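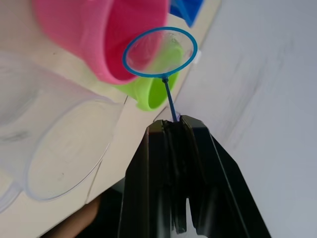
The blue wand, with pink and green behind it. From "The Lake of Trernora," 19/12/2024

Antonina Hrytsenko had invented the whole lake by lunchtime, and she was very proud of it.

It was called Trernora. It was 4,000 miles across and had 1,096 islands, all of them too small to show. On a map it would have fit on one end of a table, inside a blue plastic bin, but she didn't believe in maps yet. She was six.

"Who lives in it?" asked her uncle. Tymofii Pasichnyk was a wonderful person to tell things to. He sat down for it, for one thing, and he never looked at his phone.

"Zolik lives in it," she said. "And Irker."

Zolik was the green fish. He had fins you could nearly see through, and he was a nervous fish, a stay-at-home, always up near the side where the water was quietest. Irker was purple and wanted to go places! Irker had heard there was a town called Rantala on the far shore, a pink town with high round walls, where it was January all year and everyone ate soup.

"Why January?" said Tymofii.

"Because of the soup."

He had to agree that made sense.

Before a fish could leave Trernora there had to be a door. That was the law, and the blue wand was how you made one. You looked through the ring and whatever you saw on the other side was where the fish would go. If you saw pink, it was Rantala. If you saw green, it was the Meadow, and you had to start over, as the Meadow was full of geese. And if a bubble came, oh, then you could have anything you wanted, but only until it popped.

"I see pink," said Antonina, squinting with one eye and then the other. "Pink, pink, pink! Stand up the towns!"

So the towns were stood up, Rantala and the Meadow side by side, and a horn was blown (Tymofii did the horn, and did it beautifully — a long low note with a wobble at the end). Then everyone held very still for the net. 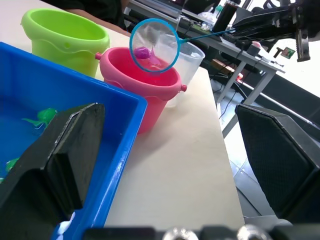 "Don't be scared," Zolik called up from the water. "Are you scared?"

"I can see everything!" shouted Irker. "I can see the roof of Rantala, and it hasn't got one!"

"What does it smell like?"

"Soup!"

Tymofii laughed so hard he had to put his arm down on the table. Antonina gave him a look. It was a serious moment, and the net was a serious thing, with a blue hoop and a white mesh as fine as a bride's veil, and Irker was lying in it like a queen in a hammock.

"What happens to Zolik?" he asked, once he'd got his breath back. "Is he sad?"

She hadn't thought about that. She thought about it now, chewing the end of her braid. Zolik had been friends with Irker for 16 years, which in fish was practically always.

"He's a bit sad," she said. "But he gets letters."

"How do letters get across a lake that big?"

"Bubbles." She was delighted with him for asking. "You say the letter into the wand, and it goes in the bubble, and when it pops on somebody's nose they hear it. It takes three days if there's wind."

"And what does the first one say?"

Antonina leaned over the water until her nose was nearly in it, and whispered, so that only the green fish could hear.

"Bring a spoon," she said.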